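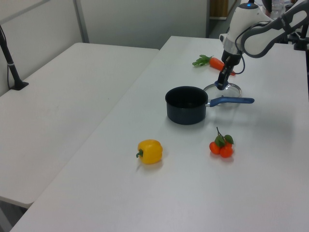

**Unit 4 – Saucepans, lids and covered cooking**

Handout for the Wednesday group. Read before the practical and bring it with you. Corrections to Jelle Peeters.

## 4.1 Parts of the pan

The terms below are used in the practical sheets without further explanation.

- **Body.** The vessel itself. A saucepan has straight or nearly straight sides and a flat base.
- **Collar.** The metal fitting between handle and body. Loose collars are a common cause of spills and are checked before the pan is filled.
- **Handle.** Single and long on a saucepan. Two short handles make it a pot for the purposes of this course, whatever the label says.
- **Lid.** Glass or metal, with a rim and a central knob.

Capacity is measured to the brim. Working capacity is taken as two thirds of that for anything that boils, and half for milk, legumes and starchy liquids.

## 4.2 Setting out

Pan, lid and vegetables are laid out on a clear surface before any heat is applied. The order at the Netville kitchen is as follows:

1. Pan in the middle, handle turned to the side and kept inside the table edge.
2. Lid behind the pan, within reach of the hand that will not be stirring.
3. Vegetables around the pan, whole, so that they can be checked before cutting.

In the layout at the head of this handout, the long blue handle points right and passes just in front of the clear lid. The lid has a blue knob at its center and a thin metal rim. The pan is black inside and out, with a nonstick finish, so wooden or silicone tools only. The carrot there is a toy. The Pikudano set of play vegetables may be used for layout drills and must be off the table before real food comes out.

At the stove the handle is turned inward, clear of neighboring burners. Students who trained at Katbridge will have learned a different rule (handle at four o'clock). Either is accepted if the handle does not cross the front edge.

## 4.3 What the lid does

An open pan of water loses heat mainly by evaporation. Covering it returns most of the vapor as condensate, and less power is needed to hold a simmer. The class trial used the same burner setting for both runs and 600 g of water in each:

| Run | Lid | Time to full boil |
|---|---|---|
| A | off | 298 s |
| B | on | 149 s shorter than A |

Run A is one reading. Run B was repeated and the second value agreed with the first. The November group should repeat both before the numbers are used for anything else.

Consequences for cooking:

- To reduce a sauce, leave the lid off. A tilted lid slows reduction but limits spatter.
- To steam or braise, keep the lid on and do not lift it to look. Glass allows a visual check until condensate covers it.
- To boil starchy liquids, tilt the lid. A closed lid traps foam.

Glass lids are tempered. Do not run cold water over a hot one, and do not set it down on a wet counter. Lift by the knob, far side first, so that the steam leaves away from the face.

## 4.4 Vegetables for the practical

**Carrot.** Trim the greens first; they draw moisture from the root in storage. Cut the thick end smaller than the tip so that both finish together. Lid on, just enough water to cover.

**Yellow bell pepper.** Remove stem, core and pale ribs. Cut in strips and add late, lid off. Long covered cooking dulls the color and loosens the skin.

**Small tomatoes on the stem.** Leave attached until needed. Score the base, blanch briefly, cool, peel. For sauce, halve and start covered, then uncover once the juice has run.

The recipe for the afternoon is the Pattinasarany stew, sheet 1264. It uses all three, in the order above. Servings: up to 4 from one pan. Do not double it in the same pan – the working capacity in 4.1 will be exceeded.

## 4.5 After use

Let the pan cool before washing. Nonstick coatings are cleaned with a soft sponge only. Dry the lid rim with the corner of a cloth, as water stays in the fold between metal and glass. Check the knob screw and tighten by hand.

Store pans with the lid upside down on top and a cloth between, knob inside the pan. Do not stack a second pan on an inverted glass lid.

## 4.6 To prepare

- Work out the working capacity of your own pan at home, for water and for milk.
- Write down which steps of sheet 1264 are covered and which are open.
- Read Unit 5, first two pages (frying pans, splatter guards).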